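Murnholm Household Words

README for version 3

Overview

Murnholm Household Words is a list of the everyday names that people in Murnholm and the villages near it give to small things in the home. It contains 700 entries. Each entry is one word or short phrase, with its meaning in standard English, the place where it was heard, and a note on how it is used. The list is meant for teachers, translators, writers and anybody who likes local words. It is not a complete dictionary of the Murnholm speech, and it does not cover verbs except where a verb and a noun have the same form.

The work was started in March by Grażyna Laskowska, who moved to Murnholm as an adult and at first could not understand her neighbors when they asked her to pass something. She wrote the words on the back of shopping receipts. The receipts are still kept, and for the oldest entries they are the only source.

What is in the folder

words.csv is the main list. It is a plain text table with a comma between the fields.
places.csv gives the spelling of place names and which villages we have put together under one name.
sources.txt says for every source code if it is an interview, a letter, a receipt or a printed text.
changes.txt is the history of corrections.
notes-on-spelling.txt is longer than this README and should be read before you sort or compare entries.

Fields in words.csv

The table has 8 fields.

id: a number that stays the same between versions. When an entry is removed, its number is not used again.
headword: the local word, in our spelling.
variants: other forms, separated by a semicolon. May be empty.
gloss: the meaning in standard English, as short as possible.
place: a name from places.csv. If the speaker had lived in more than one village, we put the village of childhood.
age_group: young, middle or old. It is the speaker's own choice of word, and we did not ask for a year of birth.
source: a code from sources.txt.
note: free text. Please do not skip this field, many of the interesting things are there.

How the words were collected

Most entries come from conversations in kitchens. The speaker was asked to name the things which were in the drawers and on the shelves, and then to say what a parent or grandparent would have called them. The second question gave the better words. In seven households we came back for a second visit, and those entries are marked "again" in the note.

We did not use a fixed questionnaire. We tried one in the beginning, made after an older word survey by the Dostley reading circle, but people answered it in school English and the result was very dull. When the same people were only asked to look for something in a drawer, the local words came by themselves. The disadvantage of this way is that some things were asked in every house and others only in one. The list therefore can not be used to say how common a word is.

Things that close, cover or stop up

The largest group in the list is the words for lids, caps, plugs and covers. Standard English is quite relaxed here, and a speaker may say "lid" or "top" without thinking much. In Murnholm the choice depends on how the thing is held in place. A "clapper" lies loose on a pot and makes noise when the water boils. A "nipper" must be pressed down until it holds. A "turnie" is screwed, and it stays a turnie also when the thread is worn out. For a flat round piece which has no clear purpose any more the word is "dobber", and the same word is used for the flat piece in a children's sliding game.

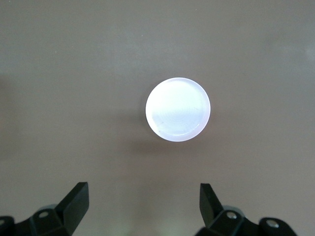 Round and white, seen from almost directly above. It could be taken for a shallow lid, a cap or a puck.

The border between dobber and nipper is not stable. Older speakers in the harbor streets wanted to turn the thing over before they gave it a name, and if it had an edge inside they said nipper. Younger speakers said dobber for nearly everything round that fits in the hand. In the uphill villages neither word is known, and the usual form is "plattie", with a short a. We have kept all of these as separate entries with their own id, and they are connected only by the gloss. If you want the groups, search the gloss for "lid" and "flat piece", and then check by hand.

Spelling

There is no accepted spelling for the Murnholm speech. We write words so that an English reader will come near to the right sound. A final -ie is always a light, short ending. A double consonant means that the vowel before it is short. Where a speaker gave us a written form and had a strong opinion about it, we put that form under variants, also when it breaks our rules.

One family name deserves a remark. "Katona" appears in the list with a small letter, katona, as a word for a big shopping bag with stiff handles. Speakers say that a shop with this name used to give them out. We have not found any printed proof of the shop, so the story is in the note and not in the gloss.

Known problems

The age group "young" is thin, and nearly all of it comes from the harbor streets.
Words for tools are better covered than words for cloth and clothing.
Roughly 8 entries have a gloss that we are not happy with. They carry a question mark at the end of the gloss.
In version 2 the place field was moved by one row in a part of the table. This is repaired, but please do not mix the versions.
Some rude words were given to us with laughing, and we can not be sure that they are in real use. They are marked "joke?" in the note.

Use and sharing

You may copy, print and change the list for any purpose, if you name Murnholm Household Words as the source. Please do not publish the notes together with guesses about who the speaker was. The town is small and people recognize each other from very little. The printed school edition is made by Damix and has its own conditions, which are on its last page.

Corrections

Corrections are welcome on paper or by mail, in English or in the Murnholm speech. Give the id, the place and, if possible, a full sentence in which you have heard the word. A sentence helps us more than a definition. Corrections received before 15th October will go in the next version, and the later ones will wait for the version after it.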